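Zwei Greifer, ein Arm, dieselbe Küche

Werkstattgespräch, 26. April 2026

In der Entwicklungsabteilung von Skiddale laufen Greifversuche seit Januar zuerst in der Simulation und erst danach am realen Arm. Verglichen wurden zuletzt zwei Parallelgreifer, intern nach ihren Herstellern Sakent und Trajkovski benannt, an demselben Arm und mit derselben Steuerung. Die für die Versuchsreihe verantwortliche Ingenieurin hat uns die Ergebnisse erläutert. Sie möchte namentlich nicht genannt werden, die Zahlen hat sie freigegeben.

Ausgangspunkt war eine Beschaffungsfrage. Der bisherige Greifer von Sakent hat breite, plattenförmige Finger und einen Hub, der für die meisten Haushaltsgegenstände ausreicht. Der Greifer von Trajkovski ist leichter und schließt schneller, öffnet aber weniger weit. "Auf dem Datenblatt gewinnt der leichtere", sagt die Ingenieurin. "Wir wollten wissen, was davon übrig bleibt, wenn eine Arbeitsfläche vollgestellt ist und das Ziel flach aufliegt."

Die Versuchsreihe umfasst 1.223 simulierte Griffe, verteilt auf 12 Anordnungen von Gegenständen auf einer Küchenarbeitsplatte. Jede Anordnung wurde mit beiden Greifern durchlaufen, die Startpose des Arms wurde dabei zufällig um einen festen Mittelwert gestreut. Als Erfolg galt ein Griff nur dann, wenn der Gegenstand angehoben und zwei Sekunden lang gehalten wurde, ohne in der Hand zu rutschen. Berührungen mit Nachbarobjekten wurden getrennt protokolliert und führten nicht zum Abbruch.

Diese Trennung hält sie für wesentlich. In einer früheren Auswertung sei jede Kollision als Fehlgriff gezählt worden, mit der Folge, dass ein Streifen am Rand eines Geräts genauso schwer wog wie ein fallengelassenes Objekt. "Damit konnte man keine Greifer vergleichen. Man hat im Grunde die Bahnplanung bewertet."

Die simulierte Kamera sitzt hinter dem Greifer und blickt über die Handfläche hinweg auf die Finger. Der Vorteil dieser Anordnung liegt darin, dass die Lage der Finger zueinander in jedem Bild bekannt ist. Der Nachteil ist die Verdeckung. Das Gehäuse nimmt den unteren Teil des Bildes ein, und je näher der Arm dem Ziel kommt, desto weniger bleibt vom Ziel selbst sichtbar.

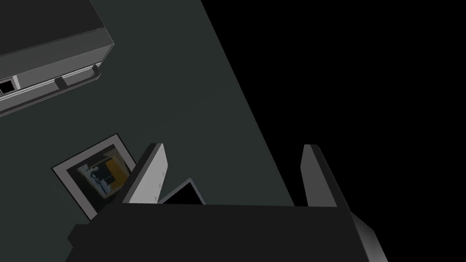
"Im letzten Stück der Anfahrt arbeitet der Regler mit dem, was er vorher gesehen hat", sagt die Ingenieurin. "Von einem flachen Gegenstand bleibt dann unter Umständen nur noch eine Kante." Die Positionsschätzung werde deshalb aus den vorangegangenen Bildern fortgeschrieben und mit den Gelenkwinkeln abgeglichen. Eine zweite, feststehende Kamera habe man erwogen und für diesen Vergleich weggelassen, um die Zahl der Einflussgrößen klein zu halten.

Beim breiteren Greifer fällt die Verdeckung stärker ins Gewicht. Seine Handfläche ist größer, und der Kameraträger musste nach hinten versetzt werden, damit beide Finger in geöffneter Stellung erfasst werden. Beim Modell von Trajkovski ließ sich die Kamera näher heranrücken. Der Blickwinkel ist dort etwas steiler, was die Tiefenschätzung auf glatten, einfarbigen Flächen verschlechtert. Beide Effekte heben sich nach Darstellung der Ingenieurin nicht auf. Sie treten bei verschiedenen Objektklassen auf und müssen getrennt betrachtet werden.

In 9 der 12 Anordnungen lag der Greifer von Sakent vorn, wenn nur der Anteil gehaltener Griffe zählt. Bei der Schließzeit liegt durchgehend das Modell von Trajkovski vorn. Die drei Anordnungen, in denen es auch bei den gehaltenen Griffen besser abschnitt, haben gemeinsam, dass wenig Platz zwischen Ziel und Nachbarobjekt bleibt. "Eine Platte als Finger ist gut, solange sie irgendwo hinpasst", so die Ingenieurin. "Neben einer Gerätefront passt sie manchmal nicht hin, und dann nützt die Auflagefläche nichts."

Mit flach liegenden Gegenständen hatten beide Greifer Mühe. Ein Rahmen oder ein dünnes Gehäuse lässt sich von oben nur an den Schmalseiten fassen, und dafür muss der Arm so tief fahren, dass die Fingerspitzen die Arbeitsplatte fast berühren. Im Modell ist die Platte starr. Schon eine kleine Abweichung in der Höhe erzeugt Kontaktkräfte, die den Griff abbrechen lassen. Die Gruppe hat daraufhin eine Nachgiebigkeit in der Vertikalen eingeführt -- zunächst nur in der Steuerung, ohne Änderung an der Mechanik. Die Zahl der Abbrüche sank um nearly die Hälfte. Einen Unterschied zwischen den Greifern sieht sie in diesem Punkt nicht.

Die Steuerung selbst stammt aus dem Projekt Stastow und wurde für den Vergleich nicht verändert. Sie gibt Sollpositionen mit fester Taktrate vor und begrenzt die Fingerkraft über den Motorstrom. Auf eine Kraftmessung in den Fingerspitzen wurde verzichtet, weil nur eines der beiden Modelle dafür vorbereitet ist. "Man hätte dem einen Greifer etwas gegeben, was der andere nicht hat, und danach die Sensorik verglichen."

Wie weit sich die Ergebnisse auf den realen Arm übertragen lassen, beurteilt sie zurückhaltend. Die Reibwerte im Modell wurden an einer kleinen Auswahl von Materialien bestimmt und auf die übrigen übertragen. Auch die Beleuchtung der Simulation ist einfacher als in einem bewohnten Raum, und außerhalb der modellierten Flächen gibt es keinen Hintergrund, an dem sich eine Bildverarbeitung verwirren könnte. Für die Bewertung der Mechanik spiele das keine große Rolle, für die Bewertung der Wahrnehmung schon.

Erste Läufe am realen Arm liegen vor, allerdings nur mit 2 der Anordnungen. Die Rangfolge der Greifer war dort dieselbe wie in der Simulation, die absoluten Erfolgsraten lagen niedriger. Auffällig war ein Versatz beim Schließen des Modells von Trajkovski: Ein Finger erreichte das Objekt regelmäßig vor dem anderen und schob es ein Stück zur Seite. Im Modell bewegen sich beide Finger exakt symmetrisch, der Effekt konnte dort also nicht auftreten. Die Ursache vermutet die Gruppe im Spiel des Getriebes. Eine Vermessung steht aus.

Auf die Frage nach einer Empfehlung verweist die Ingenieurin auf den Einsatzfall. Für das Abräumen einer Arbeitsfläche mit gemischten Gegenständen würde sie beim Greifer von Sakent bleiben. Für Griffe in engen Zwischenräumen hält sie das leichtere Modell für geeigneter, sofern der Versatz beim Schließen behoben wird. Einen Werkzeugwechsler, der beide Greifer an einem Arm verfügbar macht, hat Skiddale geprüft. Er verlängert den Abstand zwischen Flansch und Fingerspitze, und damit müsste die Kameraposition für beide Greifer neu bestimmt werden.

Als Nächstes sollen schmalere Fingereinsätze für den Greifer von Sakent erprobt werden, mit derselben Handfläche und derselben Kamera. Die Anordnungen bleiben unverändert, damit die Werte mit der jetzigen Reihe vergleichbar sind. Geändert wird lediglich das Protokoll: Künftig wird zu jedem Griff mitgeschrieben, ab welchem Abstand das Ziel im Kamerabild nicht mehr vollständig zu sehen war. "Das hätten wir von Anfang an aufzeichnen sollen", sagt sie. "Jetzt müssen wir es aus den gespeicherten Bildern nachträglich bestimmen, und dafür fehlt uns bei den ersten Läufen die volle Auflösung."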